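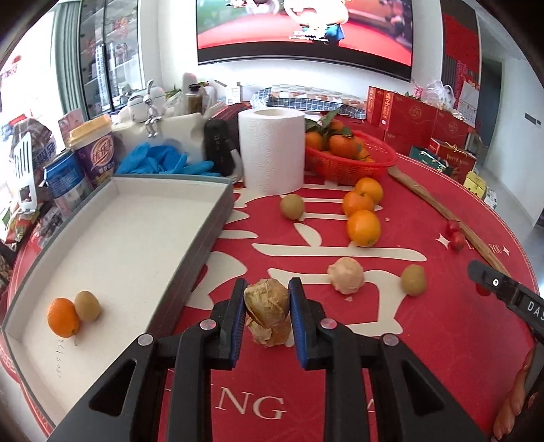

Bulbs with dry, papery skin on a red tablecloth, with fruit in a shallow box lid.

How to Cure and Store Onions for Winter

Last updated June 9, 2022

This page covers the work between lifting a crop of storage onions and putting the last of them in the kitchen. It applies to bulb onions grown from seed, sets, or transplants. Shallots follow the same procedure with shorter curing times. Green onions and sweet onions are not covered, except where noted under Varieties.

What curing does

A freshly lifted onion carries a large amount of water in its neck and outer scales. The neck is an open path into the bulb for neck rot, the fungus responsible for most losses in storage. Curing dries the neck until it closes and turns the outer scales into a thin, brittle skin. After that, the bulb loses water slowly and stays dormant for months if the temperature and humidity are kept in range.

Curing and storage need different conditions. Curing calls for warm, moving air. Storage calls for cold, still, fairly dry air. A garage in August may be right for the first and wrong for the second.

Varieties

Firm, pungent onions with thin necks keep longest. Resano is a yellow type with several layers of tight skin and will hold into spring in a good store. Lomier is larger and somewhat milder; plan to finish it by the end of December. Agbeko is a red type that falls between the two, but the skins shed easily and the bulbs need careful handling. Sweet types have a high water content and should be eaten first, regardless of how well they have dried.

If you grow more than one variety, label each batch at harvest. Once the tops are off, two yellow varieties are hard to tell apart.

When to lift

Stop watering when the first tops begin to fall. Lift when at least half have fallen and the leaves are starting to yellow. Do not bend the remaining tops over by hand. The bend bruises the neck, and a bruised neck dries unevenly.

Choose a dry spell. Loosen the soil with a garden fork set well to the side of the row, then lift the bulbs by hand. Brush off loose soil with your fingers. Do not wash the bulbs, and do not pull off the outer skins at this stage, even if they are dirty or split. Dirt on the outer skin falls away with it later.

Set aside the following for immediate use:

Bulbs cut or stabbed by the fork
Bulbs with a seed stalk
Bulbs that have split into two
Bulbs with thick, green, upright necks
Any bulb that is soft at the base or neck

Curing

1. Set up a rack or screen with open mesh, under cover and out of direct sun. A porch, open shed, or carport will do. Old window screens laid across sawhorses work well.

2. Lay the onions in a single layer with the tops attached. Bulbs may touch but should not be stacked.

3. Provide moving air. In humid weather, run a box fan on low from one end of the rack. Point it across the onions and keep it running overnight.

4. Turn the bulbs every 4 days. Check the undersides for damp patches and remove any bulb that has gone soft.

5. Continue until the necks are fully dry. In warm, breezy conditions this takes two to three weeks. My own longest cure, in a wet summer with the rack at the back of the shed, was 19 days past the point at which I had expected to finish.

Strong sun can scald the bulbs, particularly white varieties. Scald appears as a pale, soft area on one shoulder and usually turns to rot in storage. If the rack must stand outside, cover it with a light cotton sheet, and bring it in if rain is forecast.

Testing for a finished cure

Roll the neck between thumb and finger. It should feel like paper and should not slide. If the layers inside slip against one another, there is still moisture in the neck. Give it another week and test again.

Next, cut the top from one average bulb, 2 inches above the shoulder. The cut surface should be dry with no trace of green. The roots should be wiry and break off when rubbed.

Trimming and sorting

Trim the tops to 2 inches with scissors or bypass pruners, unless you intend to braid them. Trim the roots close to the base without cutting into the plate. Rub away loose skin only. At least one whole layer should remain on every bulb.

Sort by neck thickness first and by size second. Thick-necked bulbs go in a separate container, to be used within a few weeks. Large bulbs generally break dormancy before medium ones, so put the largest near the front of the shelf.

Containers

Use anything that lets air through: mesh bags, slatted crates, wire baskets, or shallow cardboard trays with holes punched in the sides. The Fasov stacking crate is a suitable size and leaves a gap between layers. Keep the depth to four bulbs or less. Plastic bags and lidded tubs trap moisture and should not be used.

Storage conditions

Hold the temperature between 32 and 40 °F, with relative humidity between 60 and 70 percent. An unheated basement, a root cellar, or an insulated garage can meet this in most northern areas. If you cannot go that low, a dry room at ordinary household temperature is a better choice than a cool one – sprouting is fastest between 45 and 60 °F.

Keep the store dark. Do not store onions beside potatoes, which give off moisture and sprout sooner in the same space. Apples and pears should also be kept apart, as they pick up the odor.

Checking the store

Inspect every two weeks until December and weekly after that. Lift each container and smell it before handling the bulbs. A rotting onion can usually be smelled before it can be seen.

Symptoms and actions:

Green shoot at the neck: use the bulb soon. It is safe to eat, though the center may be bitter.
Gray mold at the neck: discard the bulb and check those next to it.
Black powder under the outer skin: black mold, usually from warm storage. Discard badly affected bulbs and lower the temperature.
New roots at the base: humidity is too high. Move the container and add ventilation.
Loose, shriveled bulbs: air is too dry or the cure ran too hot. Use these in cooking.

Do not compost bulbs with neck rot where the compost will return to an onion bed. Leave at least two years before planting onions in the same ground.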